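Trallow Sidewalk Unit: Simulation Setup and Maintenance Notes

Maintainer: Kiran Mishra, Onmont
Last revised: 24 Apr 2022

Purpose

These notes cover the setup and routine care of the simulated Trallow delivery unit in the Zelto street environment. They apply to the single-unit configuration only. The multi-unit configuration is documented separately by the Saxena group.

Setup

Load the downtown map before starting the unit. The forward camera must be enabled in the unit profile; it is disabled by default. Place the unit on the near sidewalk, facing the road, and allow the physics engine to run for 300 steps before sending any drive command. The blue mailbox serves as the fixed reference for checking camera heading.

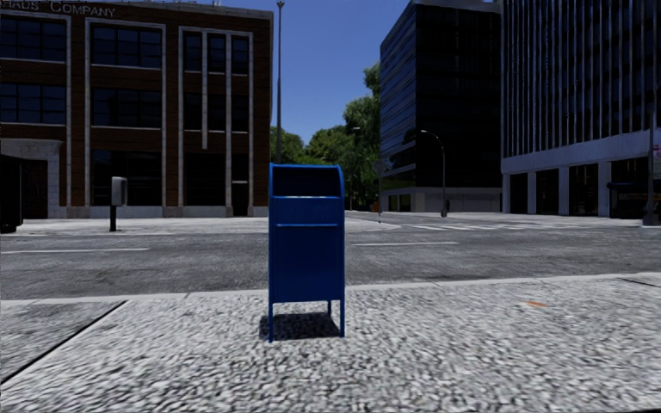 If the heading differs from the stored value, reload the unit profile and repeat the settling period. Do not correct the camera mount by hand, as manual offsets are lost when the map is reloaded.

Routine care

Clear the texture cache after every 20 sessions. Log files are rotated at 400 MB and should be archived before deletion. Wheel friction values are reviewed by the maintainer; the next review is planned for May.

Known issues

Ticket 432: the unit may drift slightly while idle on sidewalk surfaces. Apply the parking brake command between trials until a fix is released.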